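Covering a big table with kraft paper -- how do I get it flat and keep it flat?

Posted in Home & Crafts > Tables and Work Surfaces
298 views, 3 replies

Eduardo Lobo
Hi all, first time posting in this section (I'm usually over in Garden complaining about squash bugs). My wife's family is coming to us in November and we're doing one long meal plus an afternoon of kid crafts, all at the same table. It's a big old thing my uncle left us. The top has a finish that goes cloudy if you so much as look at it with a warm mug in your hand, so I want it completely covered.

I bought a roll of brown kraft paper from Grodel. Good price, nice color, no complaints about the paper itself. My trouble is that the roll is narrower than the table so I need two strips side by side, and no matter what I do I end up with a ridge down the middle where they overlap. Plates rock on it. The ends also curl up like a scroll every time I let go. I tried taping the curled ends to the underside of the table and by morning the tape had let go on one side and the whole sheet had rolled itself up again.

So, how do you folks get the paper to lie flat? Is there a trick to the seam? And is there anything I can put under it so a hot dish won't mark the finish? I don't want to use a plastic tablecloth, we had one once and it stuck to the wood in the summer and pulled a patch of the shine right off. Thanks!

Glória Marinho
Eduardo, I do this for the kids' table at our school fair every year and I have wrecked a lot of paper learning how, so here goes.

The curl first. Paper remembers which way it was rolled. Cut your strips the evening before, lay them curl side DOWN on the floor and put books on the corners. If you're in a hurry you can pull the paper over the edge of the table against the curl, kind of like curling gift ribbon but backwards, and go slow so it doesn't crease. I've also ironed it (dry, no steam, low heat, with a dish towel in between) and it came out beautiful, but that's a lot of standing around for something a four-year-old is going to glue macaroni to.

For the seam, don't overlap them! Put the two strips edge to edge. The factory edge is straight, so use that in the middle and leave your wobbly scissor cuts for the outside where they hang down. Then flip both strips over together and run one long piece of paper packing tape down the back of the join. Get a friend to help with the flipping, or a tall teenager. Rub the tape down with the back of a spoon and turn it right side up again. You'll feel the line with your fingertips but a plate won't rock on it.

About your tape letting go -- I bet it's dust. The underside of an old table is filthy and rough and tape hates that. Either wipe it really well and let it dry, or skip the underside altogether and use those springy tablecloth clips. I have a set from Masta that I've had forever and they hold on to pretty much anything, though they do look a little like you're having a picnic. If you mind that, fold the paper at the corners the way you'd wrap a present and tape paper to paper. It pulls itself snug all the way around.

Also buy the heavier weight next time if they have it. The thin stuff goes wavy the second somebody spills, and then you've got hills again.

Oh, and leave a good long overhang on the ends. I was stingy with it one year and spent the whole day tugging.

Caldeira2237
just use a bedsheet

Jivolia
Agree with pretty much everything Glória said, I only want to add the heat part because I didn't see it answered. Kraft paper does nothing for heat. Zero. If your finish clouds from a mug it'll cloud from a casserole right through the paper.

What I do is put a felt table pad down first, the kind with a soft side, and then the paper on top of that. An old flannel sheet folded over works too if you don't want to spend money (so the bedsheet guy is sort of half right, ha). It also quiets everything down, which with 12 people eating at once is a real gift. Then for anything straight out of the oven I set out cutting boards as trivets. I put mine out before the food comes so people know where hot things go, otherwise your brother-in-law will park the gravy anywhere he likes. A plain wood board looks nice against the brown paper too, you hardly need any other decoration. Maybe some crayons in a cup for the kids.

One warning on the felt: pull the paper tighter than you think you need to, because it slides around on the soft stuff. Double-stick tape at the corners took care of it for me -- on the felt, not on your uncle's table!

The wood board on plain brown paper look, if it helps:
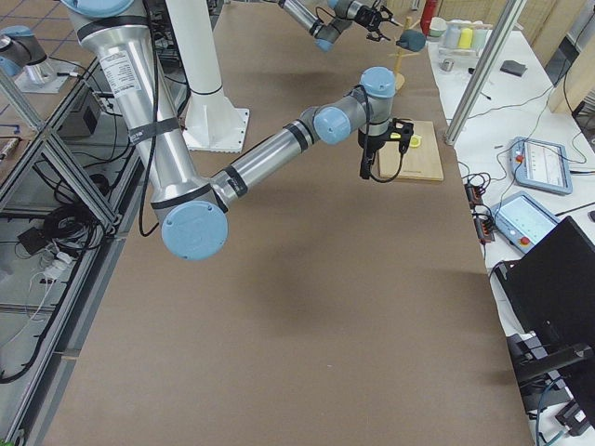
Light wood board on smooth brown paper, set near the far edge of the table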